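Subject: Re: [cellar-list] Sloe gin: sugar at the start or at the end?
From: Iulian Vlad
To: cellar-list

On Wednesday, Skunard wrote:
> I've got 390 g of sloes in the freezer, picked at Gadton, and a bottle of
> ordinary supermarket gin. My mother's recipe puts all the sugar in on day
> one. The bloke on the market in Pleltville told me to leave it out until
> the fruit is strained. Which is it? Also, do I still need to prick them if
> they've been frozen?

I've done it both ways and I now add it at the end. Sloes vary a lot from one hedge to the next and you can't tell how sharp the gin will be until the fruit has been in it a while. If all the sugar goes in first and it comes out too sweet, the only cure is more gin.

No need to prick them. Freezing splits most of the skins. Give the jar a good shake once it's full and any that haven't split will catch up.

What I do, for your quantity:

1. Put the sloes in the jar still frozen and pour the gin over. A jar with a wide neck is much easier to empty afterwards.

2. Shake daily for the first week, then whenever you walk past. Keep it out of the light. I leave mine for 8 weeks. Longer does no harm, though past three months I start to taste the stones, a bit like almond.

3. Before sweetening the lot, try it on a small measured amount. Add syrup a little at a time, taste, and write down how much went in. Then scale it up.
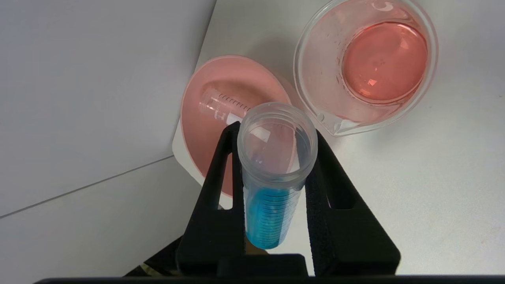 4. Strain through muslin and let it drip. Don't squeeze the cloth or you'll get a cloudy bottle. Last year's came to 226 g of sugar for the whole batch, made into syrup with as little water as would dissolve it. Yours may want less.

5. Tip the strained gin into something with a lip before you bottle it. I've lost a fair bit down the side of a bottle by skipping this.

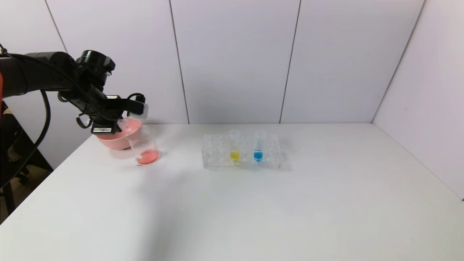

6. Bottle, label, and leave it until December at least. It is drinkable straight away but a bit raw.

On which gin to use, the cheap one is fine. I tried a bottle of Nyberg one year and couldn't pick it out from the other once the fruit had been in. Save the better stuff for drinking with tonic.

The used sloes can go in a second jar with some sherry for a month. It's thinner than the gin but all right over ice, or in gravy.

There was a longer thread on damsons a while back, message 3446 in the archive, if you have any of those to use up. Same method, less sugar.

Iulian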